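How to Test Whether a Robot Arm Can Clear Your Table Yet

Short version: set out a mess, let the arm have a go, write down what happened, keep your hands in your lap. The last part is the hard one.

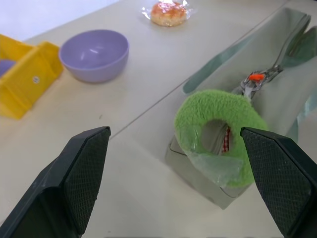 I have been running this test every January for 3 years now, with whatever arm I can get time on, and my standards have dropped to a level I find comfortable. You need a table, a two-finger arm, a notebook and an afternoon you weren't fond of.

Step 1. Make an honest mess
Do not use wooden blocks. Every arm on earth can pick up a wooden block, and you do not have wooden blocks on your table after lunch. Use soft things, shiny things and things still half in their packaging. A plush toy with a plastic bag around part of it is excellent. So is a pastry on crinkled wrap, if you can leave it alone. Add a bowl and a fork-like utensil in a clear tray, and let something lean on something else.

Step 2. Write the chore down in one sentence
"Toy in the box, bowl on the shelf" will do. "Tidy up" will not. My colleague Shona Paewai once gave an arm "tidy up" and it moved one bowl two inches to the left, which she scored as a pass because her son does the same.

Step 3. Do it yourself first, with a timer
Use one hand, finger and thumb only. It took me 2 minutes. Write this number where you can see it later and feel superior.

Step 4. Run the arm
Start with the fingers wide open and well above the table. Give it one try per object before you count a miss. Watch for these:

Clear plastic. Glare can fool the camera about where the edge is, and a loose bag will come along for the ride.
Soft toys. They squash, so a bad grip often works anyway. Enjoy it.
Flat utensils in trays. Expect scraping.
Pastry. Glaze gets into a textured grip pad and stays there. Wipe the pads before the next run.

Step 5. Score it
Done, done badly, or rescued by you. If you reached in, it counts as rescued, even if you only nudged.

Levente Takács keeps the full log for our group and is up to 976 tries. He still clears his own table by hand. For the soft toy alone I'd trust an arm today. For the fork I'd check back next January, and bring a cloth.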